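Module report: does a leaflet get people onto the bus?

## 1. Why I picked this

Hirulbridge town council says that printed leaflets "remain the most effective way" of telling residents about local bus changes. I found that sentence in two of their papers and couldn't find any evidence behind it in either. The second paper gives the first as its source. I wanted to see whether the claim held up for one route, the Femcombe shuttle, which was retimed in June.

## 2. What was sent out

The council had 1,000 leaflets printed. According to the delivery sheet, 913 went through letterboxes and the rest were left in the library and the Hijazi bakery on the High Street. The sheet was filled in by the delivery firm, Flivier, so it is a record of what the firm says it did. Two streets at the Femcombe end are ticked in different ink with no time next to them. I don't claim they were missed, but I wouldn't rest much on the figure.

The leaflet is a folded sheet with the timetable on the inside. The front has the council's crest and the words "Your bus is changing". You have to open it to learn which bus.

## 3. How I asked

I knocked on doors in four streets on the delivery sheet and stopped when I had 75 completed answers. Each person was asked whether they remembered getting the leaflet, whether they still had it, and whether they knew the new time of the first bus.
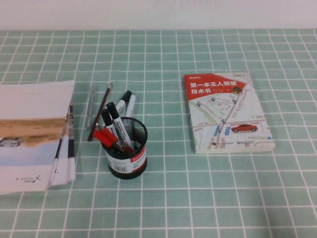
The order of the questions matters more than I realised when I wrote them. Once you have asked somebody whether they remember a leaflet, they are already thinking about leaflets, and a polite person will tend to say yes. My tutor's guidance was to ask about the bus first. I had done a whole street by the time I read it, and I left the order alone so that the answers would at least match each other.

## 4. What came back

Most people said they remembered it. Far fewer could tell me anything that was in it. Several described a leaflet about bin collections, which went out in the same month, and I counted these as "remembered" because my form had no box for "remembered the wrong one". That was a mistake in the form.

Of those who did know the new first bus time, the usual source was the notice at the stop.

## 5. What I think this shows

Less than I hoped. My sample leans towards people who are at home in the afternoon, and they may be the keenest readers of post in the town or the least likely to need an early bus. It is too small to say that leaflets don't work. The council's claim is still unsupported, and asking 100 passengers on the bus itself would be a better test than mine.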